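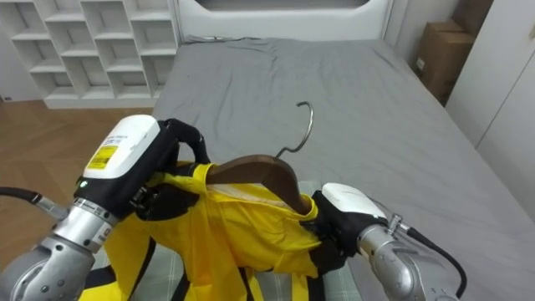
Narnville, two months in

I finished the last free chapter of Narnville in December and I've been meaning to write up what I think of it. I've played it most days for two months, mainly on the bus to Barkdale and then for half an hour before I go to sleep. It's a puzzle game where you lay out a small town on a hillside, one block at a time, and it runs fine with the phone in airplane mode. The signal on my bus route drops out after the reservoir and doesn't come back until the edge of town, so a game that wants to phone home every few minutes is useless to me.

I went through several before this one. Wikel was the one everybody was recommending, a word game with a grid and a timer, and I liked it for a week. It says offline on the store page. What that means is that you can play the puzzle you already have loaded. When you solve it, the game goes looking for the next one, and if there's no connection you sit at a spinning circle. I solved one just past the reservoir and then looked out of the window for the rest of the trip. I gave it three more tries over the following days and then took it off the phone.

Narnville downloads everything up front. It's a big install, and on my old phone I had to clear out a lot of videos to make room, but after that it never asked for anything. The only time it goes online is if you open the shop or want to send your score to the weekly table. I did that twice and didn't see the point of it.

How it plays

You start with a bare slope and a tray of pieces along the bottom of the screen. Houses, a mill, stretches of wall, stairs, a few trees. Each piece has a rule about what it will stand next to. Houses want to touch a road. The mill wants water below it. Walls don't care. You drag a piece up from the tray, and if the spot is allowed, it turns pale green and clicks in. When the tray is empty you get your score and the next hill opens.

The first chapter is easy and a bit slow. I nearly quit during it. There's a helper character who pops up to explain each new piece, and you can't skip her the first time through. She does go away after the eighth hill, and the game gets a lot better from there. If you try it, give it until then.

Things I wish the first chapter had told me:

You can rotate a piece with a second finger while you're still holding it. I played for a week tapping the little arrow.

The trees count as a neighbor for houses. They're worth more if you save them for the gaps at the end.

If you hold down on the tray, it shows the next piece coming. I found that out by accident when I was trying to turn the brightness down.

Undo is free for one move. The second undo costs coins. The button looks the same both times, so keep track yourself.

The tall hills

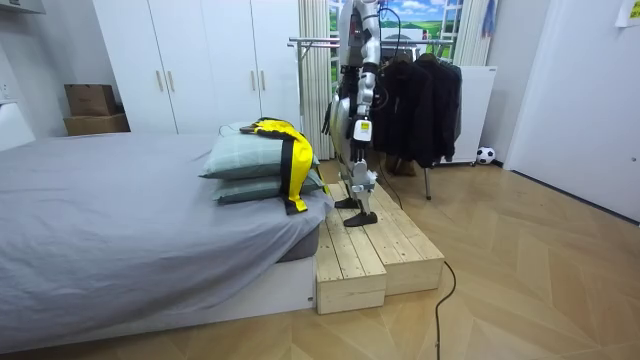
Chapter three is where most people seem to get stuck, going by the comments on the store page, and it's because of terraces. Up to then you build on a plain slope and everything sits at whatever height the ground happens to be. On a terraced hill you lay flat platforms first, in tiers, and pieces will only stand on the flat part. The wooden step by the bed in the photo is the same shape as the smallest terrace you get, one level and then a second level. You can put a house on either one, but if it's on the top tier it needs a stair piece joining it to the tier underneath, and the stairs take up a square that you probably wanted for something else. I lost a lot of hills by filling the lower tier first and having nowhere left for the stairs.

What worked for me was putting the stairs down before anything else, in a corner, even when the tray was full of houses. You lose a few points on neighbors early and get them back when the top tier fills up. After I started doing that I went through the rest of chapter three in two evenings. Chapter four mixes terraces and water and I still don't have a good method for that. I mostly put the mill down and work out from it.

My best score on a single hill is 2130, on the fourth hill of chapter three, with a run of walls around the top and trees in every leftover square. I haven't come close to it since. I have a screenshot of it which I've shown to two people, and neither of them plays the game.

Money

The free part is 61 hills. That's a fair amount for nothing and I'd have been happy to stop there. After that you can buy the rest in one go or unlock chapters with coins. You earn coins by finishing hills, a few at a time, and a chapter costs 500. I worked it out on the back of an envelope and it would have meant replaying old hills for most of the winter. So I paid. It was a one-time payment, less than I spend on lunch, and the banner ads went away at the same time.

The ads before that weren't terrible. One strip at the bottom, and a full-screen one every five hills or so if you happened to have a connection. In airplane mode there weren't any. I know some people will just stay in airplane mode forever, and the game lets you do it.

What I don't like is the daily chest. It shakes if you haven't opened it. It sits in the corner of the main menu, and there's no setting to turn it off. I've looked through the whole options screen. There's a setting for the color of the clouds but none for the chest.

Battery and heat

On my old phone an hour of Narnville took a third of the battery, and the back got warm enough that I took the case off. On the new one it's much less, and I don't think about it. There's a setting called Quiet Hills that stops the water and the smoke from moving, and that helped a lot on the old phone. I left it on after I switched. I like it better without the smoke.

Sound is fine. There's one piece of guitar music that goes round and round and I turned it off on the first day. The click when a piece lands is good, and I kept that. You can have one without the other, which more games should allow.

I play with my left hand because I'm usually holding on to something with the right, and the tray can be moved to either side. It took me a while to find this. It's under Display and not under Controls.

The other one

Sille Kirkegaard wrote to me after my last post and said I should try Cheng, which is a card game for one player. She's been playing it for a couple of years and says she has never reached the end. I've had it for nine days, so this isn't a review. It's very small, it opens right away, and there's no menu at all – you open it and the cards are dealt. You match pairs by suit and turn over what's underneath, and a hand takes me four minutes or so. I've won two.

I can see it being what I play on short waits, at the dentist or while the pasta boils. Narnville doesn't work well for that. A hill in chapter four can take me twenty minutes, and if I leave one half built I forget what I was planning and have to start over. The game does save your place properly. I've had the phone die in the middle of a hill and when I charged it up every piece was where I'd left it, including one I was still holding.

One more thing about moving phones, since I've just done it. Narnville keeps its progress on the phone itself unless you make an account. If you get a new phone and simply install the game again, you start on hill one with the helper. Before you wipe the old phone, go to Options, then Town Hall, and write down the transfer code. It's twelve letters long. I mixed up an O and a Q the first time and it told me the town did not exist, so check your handwriting. Purchases come across separately through the store, and mine took until the next morning to show up.

I'm on the second hill of chapter five now. There's a new piece, a bridge, that has to touch ground at both ends and I keep running out of ground at one of them. If anyone has gotten past this hill without using coins, leave a comment and tell me where you put the mill.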